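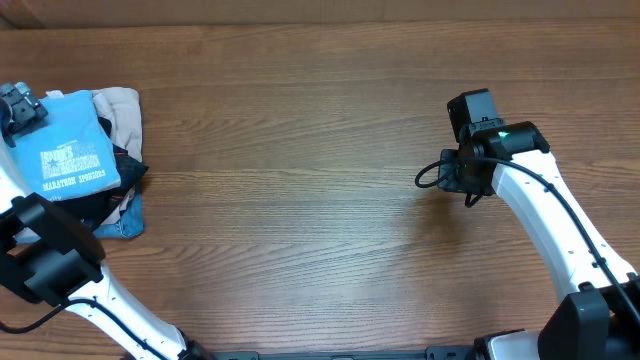

4.2 Jaw comparison on the two-arm folding cell

Figure 3. Two-arm cell, shirt jaws on both wrists, left arm down on the pile at its upper corner, right arm held over the table. The right-hand cable loop discussed in 4.4 can be seen next to the wrist.

The first round of tests (Section 4.1) used single garments laid flat. That was too easy for all the jaws and told us little. For the second round we went to mixed piles, as in Fig. 3, where a folded light blue t-shirt lies on top with beige, dark navy and denim-blue garments showing around and under it. Edges overlap. The pile is uneven on purpose, we did not square it up between trials.

Three jaw sets were compared. The Kodetti set is narrow, with hard tips. The Bina set is the same length but with a soft pad glued to the inner face. The third set, called Pfeiffer in the tables after the workshop that cut it for us, is wider and has a slight hook at the tip. Same arms, same controller, same closing force setting for all. Only the jaws were swapped.

Task. One arm presses down at a corner of the top garment, closes, lifts, moves toward the middle of the table and lets go. Other arm waits over the table until the lift is done. A trial counts as good if only the top garment comes up. Two garments up is a double pick. No garment up is a miss. Drops after a clean lift are logged separately and not used here.

We ran 492 trials in all, split evenly over the three sets. Till Teuber scored them from the recordings, without being told which jaws were on. Dirk Eichhorn scored 53 of the same trials again as a check. They disagreed on 2, both of them cases where a sleeve of the lower garment came up and slid back down before the move. We kept these as double picks.

4.3 Results

Bina was best on the top layer. The padded face seems to let the jaw slide a little over the lower fabric while still holding the upper one, so the lower layer stays put more often. 70 percent of Bina trials were good. Kodetti came second, and most of its failures were misses: hard tips skate on a flat printed chest and close on nothing. Pfeiffer almost never missed but picked doubles all the time, the hook digs through. For a bin-emptying job where doubles are fine we would take Pfeiffer. For folding, no.

Where the jaw lands matters more then we expected. A corner with one folded edge is easy for every set. A corner where the hem of the top garment lines up with the edge of the one below is hard for every set, and differences between jaws nearly vanish there. We did not control for this. The start corner was picked by the planner, which prefers whatever corner is highest in the depth map. Likely this favors the padded jaws a bit, as a high corner is usually a loose one. Should be redone with fixed corners.

Thick fabric: denim was the worst case for the padded set. The pads squash, the opening left for cloth gets smaller, and the jaw stalls before it has a proper bite. With hard tips this did not happen. A thinner pad was tried late in September on a handful of trials, looked better, not enough data to report.

Prints. A large print makes the front of a shirt stiffer and smoother than the rest. Grasps on the print itself failed more than grasps on plain cloth on the same shirt, for Kodetti especially. The planner knows nothing about prints. Easy fix would be to mask them out in the color image, not done yet.

4.4 Cable and controller notes

The wrist cable on each arm follows the link from base to wrist. On the right arm we leave a loose loop at the wrist, so that the last joint can turn fully without pulling on the plug. Cost of this: the loop hangs out over the table on the inner side, toward the other arm. When both arms work near the middle the loop is the first thing that gets close to the other gripper. We added a keep-out zone in the Plaveo controller, a simple cylinder around each wrist, wide enough to cover the loop. It makes the two arms more shy of each other and slows down handovers. A clip halfway up the loop would let us shrink the cylinder. To do.

Force reading is taken from motor current, there is no separate sensor at the finger. Fine for telling closed-on-cloth from closed-on-nothing. Not fine for telling one layer from two. We tried a threshold on the lift instead, comparing arm load before and after, and it works for denim over denim but is lost in the noise for t-shirts. So the double pick check in the current version is camera only.

One more thing on the press-down step. Pressing depth was fixed at first, then changed to stop on contact. The second way is slower but cut misses for the hard tips, with no clear change for the other two. All numbers in 4.3 are with stop on contact. The early fixed-depth trials are not in teh total.

Last updated: September

Related items
- Section 4.1: Single garments, flat start
- Section 5: Handover between arms
- Appendix B: Jaw drawings and pad thickness
- Teuber: Scoring guide for double picks
- Eichhorn: Keep-out zones for wrist cables, short note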